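Prallent-users mailing list
Subject: Re: hand-held grippers or leader arm for bimanual folding?
Date: 5th January

Hi all,

Replying inline because there were several questions packed into the last message, and I have opinions on most of them!

> We have a two-arm setup and so far all our demos come from remote
> control with a leader arm on each side. Folding a towel takes our
> people forever that way, and the motions look stiff and stop-start.
> I see more and more folks on this list using the hand-held grippers
> with the printed markers. Is it worth switching?

For cloth, yes, I'd switch tomorrow. We ran leader arms until June and I was fond of them, but folding is where they hurt. You can't feel the fabric slip, so everybody slows down and pinches too hard. With a gripper in each hand people just fold the thing. They re-grab when they miss, they tug a corner flat without thinking, and all those little recoveries end up in the data. I love watching the replays now, which I could never say before.

I'd keep the leader arms around for anything where the robot's own reach matters. A person with hand-helds will happily do a twist over the far edge of the table that your arms can't follow. We lost 20 demos in one afternoon that way before we started checking each one against the joint limits.

> How do you mount the markers? Ours (flat plate, one marker per
> gripper) drop out of view whenever the wrist rolls.

Get rid of the flat plate. We use the cube mounts from the Prolo parts folder, with a marker on more than one face, so when you roll your wrist and lose one face you usually pick up the next. Ours are a plain white print. Matte filament, please, the shiny stuff washes out under ceiling lights and you will chase that for days (we did).

We've also gone over to wearing the little screen on the chest. It sounds fussy, but once you have both hands full you really want the timer somewhere you can find it by dropping your eyes.
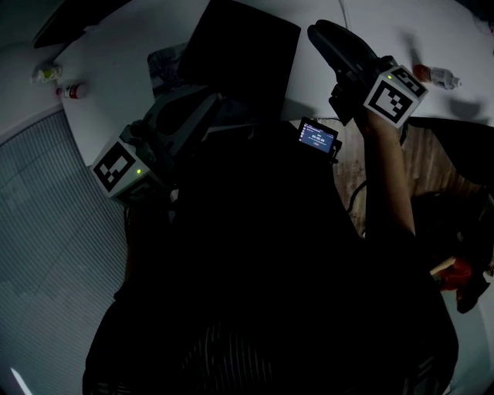
One gripper per hand, cube markers on both, screen clipped to the chest.

The water bottle and the small stuff on the table can stay where they are, by the way. We quit clearing the table between takes a while back and I'm glad we did. The policy we trained on tidy tables got confused the first time someone left a drink out, and the newer one doesn't seem to care.

> How many demos do you need before it does anything useful?

Depends so much on the task that I hate giving a number, but you asked, so: our towel policy is trained on 3000 short demos from 12 people. The first version that made me sit up had far fewer than that. What helped most was more people. Everyone folds differently, and when we only had two of us recording, the arms picked up our habits, including my bad one of smoothing the same corner over and over.

> Any tips on syncing the two grippers?

Two things.

First, start the recording, hold both grippers still, then close them together before you touch anything. It gives you a clean event to line up on both sides. The Gebremichael scripts look for it by default, but they expect it in the first few seconds, so don't start chatting with whoever is next to you.

Second, check the cable to your screen before each batch. Ours runs down out of the way, and it still manages to catch on a chair now and then. If it tugs loose you may not notice until you're done, and then you've got a lovely session with no usable timestamps. Ask me how I know!

> Last one: is the Drendatska calibration still the one to use?

It is for us. Version 7 fixed the problem where the left and right markers could swap IDs if your hands crossed. If you're on anything older, update before you record cloth, where crossing hands happens all the time. You will need to redo the fingertip offsets afterward, and the old offset file loads without complaint and is quietly wrong, so delete it.

If you do make the switch, I'd really like to see how your towel demos compare, leader arm against hand-held, same people if you can manage it. We never kept a proper side-by-side and I kick myself for it. I can send our session checklist and the joint limit checker off list, or put them in the shared folder if more than one person wants them.

Also, does anyone have a grip pad they like for thin fabric? Ours are fine on towels and hopeless on pillowcases.

Cheers from the folding table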